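Diecast Collectors Help > Identification and Authenticity

Is an unpainted Istov Ruppert coupe really a factory sample?

Posted by Yến Hồ
August 15, 2026

I collect Istov cars, mostly the Ruppert series, and I have been offered a bare metal coupe that the seller calls a "pre-production color trial that never got its color." It has the number 316 on the base like the regular issue. No paint, no decals, clear windows, plain black interior. The axles look right and the car rolls straight. He wants $292 for it. A nice painted one from the same year goes for $15 if you are patient.

His proof is as follows. One, the base rivets are "undisturbed." Two, he bought it in June from a man whose uncle worked at the plant. Three, it comes with a folded gray factory sheet, which he says went out with samples so the inspector could mark them off. Four, it is listed in the Getent guide as "unpainted, rare," with no value given.

I don't believe any of it, but I have talked myself out of good cars before and been sorry. The seller trades as Grarnby and has decent feedback, all of it for ordinary cars. He won't take the base off, naturally, and I wouldn't want him to. He did send extra photos when I asked, though they were all taken from the same side, and when I asked for the other side I got the first side again but brighter.

So what should I be looking for? I have a 10x loupe and a small scale, and he has offered to let me look at it in person at a swap meet if I put down a deposit. I'd like to know whether it is even possible to prove one of these. I have seen arguments both ways on other boards and they mostly end in people calling each other names.

4 comments

oldrivet: What does the inside of the wheel wells look like? Stripper always leaves something in there.

Yến Hồ: Dark. Can't tell if it's paint or grime or just a bad photo.

oldrivet: Well, that's where your money is.

tincanalley: Don't put down a deposit to LOOK at something.

Posted by track_and_field_68
Marked as accepted

I would pass at that price, and I'd probably pass at a third of it. Taking his points in order.

Rivets. An undisturbed rivet tells you the car hasn't been drilled. It does not tell you the car hasn't been stripped, as you can drop a whole car into stripper with the base on. The windows often survive that if the stripper is mild and the person is careful. People have also gotten very good at peening a replacement post so it looks like the original. Under your loupe a factory rivet on a Ruppert car has a smooth dome with a faint ring around it from the spin tool. A redone one tends to be flatter, and often there is a bright halo on the base where something slipped. On a bare metal car you'd want both rivets to match each other in color and wear. If one is shinier than the other, hand it back.

The uncle. Every plant seems to have employed several hundred uncles. Unless there's a pay slip, a letter, or the rest of what he brought home, I give this no weight either way.

The guide. Getent lists what readers write in and tell them about. I like the guide and use mine until the cover falls off, but an entry with no value and no photo means one person once said he had one. It could even be this car. I'd ask the seller who sent in that entry.

What I would check on the car itself:

Panel lines and the door handles. Color sits down in these and is a pain to remove. Use the loupe and a strong light from a low angle. You are after any tint at all. Even a speck of green or red finishes the story.

The underside of the roof, seen through the windows. Overspray gets in through the window openings only if the body was painted before assembly, and on these it was. An honest unpainted body has nothing there. A stripped one frequently has a fine mist of color left on the inside edge, because the stripper didn't sit there long enough.

Surface. Raw castings from that period go a dull, uneven gray and you get darker patches near the thick parts. Stripped cars are either too even or have been polished. If it's shiny all over, somebody polished it. A shiny one is not impossible as a factory item, some bodies were tumbled before plating, but then the edges of the grille would be soft and you can compare those with a painted car.

Weight I wouldn't bother with. Paint weighs next to nothing and the castings vary more than the paint does.

Can you prove one? In my opinion no, not from the car alone. You can prove it's bad. If it passes everything you've got a car which might be right, and you should pay a "might be right" price. I own one that passes everything. I paid $9 for it in a box of junk and I still label it "unpainted, origin unknown" on the shelf.

3 comments

Yến Hồ: Very helpful. Is the ring around the rivet on all of them or only the early ones?

track_and_field_68: All the ones I've looked at in that series. I haven't looked at every one, so don't hang anybody with it.

oldrivet: The late ones are fainter. Check against a common car from the same year before you decide.

Posted by paperfirst

Going to talk about the sheet only, since paper is what I know and I couldn't care less about rivets.
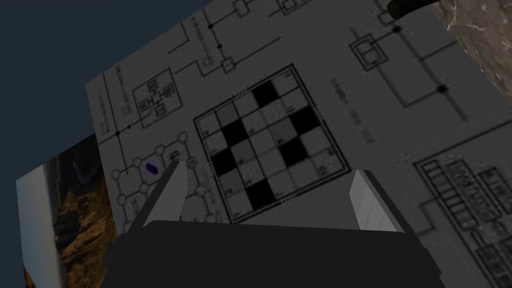

A gray sheet with a line diagram and a five-by-five grid in a double black border.

I have never seen evidence that Istov sent a printed sheet out with individual samples. I've seen sheets sold with samples, a different matter altogether. A loose piece of paper can be put next to any car in the world. For it to mean something it has to name the car, by casting number at least, and have some handwriting, a stamp or a date on it that somebody can compare with other plant paper. Six cells of that grid are solid black and some of the lighter ones have small faint markings in the corners. If an inspector was supposed to mark it, which of those are his?

Ask him for both sides, flat, in daylight, with a ruler laid next to it. Look at the folds. Old folds are soft and the ink has broken along them, and dirt collects on the outside panels first. If the folds are sharp and the inside is the same shade as the outside it hasn't been folded very long. Put the loupe on a solid black line as well. Tiny dots of several colors making up the black means a modern copy of something. A clean line doesn't prove age, it just means you keep looking.

Also ask whether he'll sell the sheet by itself. If he says no because it "belongs with the car," fine. If he says yes in a hurry, I'd wonder how many he has.

2 comments

Yến Hồ: I asked. He said yes, $15, and he could do a better price on two.

tincanalley: lol

Posted by brakeshoe_ben

I have bought from Grarnby a couple times and no problems, cars came fast and well packed. I think people on here are too quick to call everything a fake. If you like it buy it. Mine is unpainted too and I was told it's real.

2 comments

oldrivet: Told by whom?

brakeshoe_ben: The guy I got it from.

Update from Yến Hồ

I went to the swap meet without paying a deposit and he let me look anyway. Rivets matched and had the ring, so he's right about those. There was a thin line of dark green along the inside edge of the rear window. He said it was "primer." I said Ruppert cars weren't primed, and he said the early samples were, and I asked how a car could be primed green and never painted, and a customer came up and that was the end of it. I bought a painted coupe from the next table. Leaving this open a while in case someone does have a primed sample with paperwork. I'd like to see it, all sides please.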